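Robot Cell Operators and Simulation Reviewers (two posts, one team)
Udico, Zukberg site
Reference 846
Closing date: 24 Jul 2022

Background

Udico runs a returns and repacking hall at Zukberg. Since March, part of the handling work has been moved from manual benches to robot arms. The change is being made one bench at a time under a project called Hurkusano. Every handling task is first tried in simulation, reviewed by a person who knows the task, and only then released to the hall.

The reviewing was first done by the engineering office. It is now to be done by people with bench experience, and these posts are set up for that purpose. Current bench staff may apply and will be considered on the same terms as outside applicants.

Duties

Watch simulated runs of grasping and placing tasks and record a result for each.
Note the point at which a grip is taken, the approach of the arm and any contact with furniture, walls or floor.
Reject runs that a bench worker would consider unsafe or likely to mark the goods.
Attend a working robot cell for part of each shift, clear stoppages and restart according to the written procedure.
Report faults in the procedure as well as faults in the machine.

What changes from bench work

Lifting is reduced. Screen time goes up, and is limited to 20 minutes at a stretch before a change of task. Piece rates do not apply to these posts. Shift patterns stay as they are on the present rota. Grade and length of service carry over for internal applicants. Operators have the right to stop a cell without asking first, and stops are not counted against the person who makes them.

Requirements

One year or more of manual packing, sorting, assembly or similar work.
Able to write short, plain notes in English.
Normal or corrected eyesight.
No programming is needed. Training is given on site by Sachdeva, the supplier of the reviewing software, and is paid at the full rate.

Review material

Reviewers work from rendered views. Two from the simulated work follow, the first with a dark red round object held in the gripper.

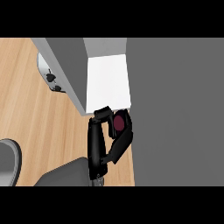
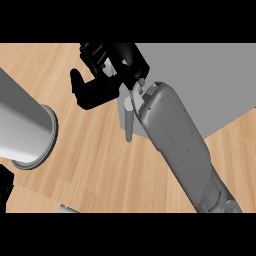 Comment left on this notice:

I moved over from bench 662 in the spring and would say the advert is fair on the lifting but light on the notes. Expect to write a lot of them. My shoulders are better and my eyes are tired by the end of a shift. The right to stop the cell is real, I have used it and had no trouble. What I would like to see in writing is what happens to the grade if the project ends, as carrying it over in one direction is only half an answer.

Reply from Udico recruitment: the grade is kept if a post holder returns to bench work for any reason. The wording will be added to the contract.

To apply, send a one-page letter to the Zukberg site office, room 194, quoting the reference.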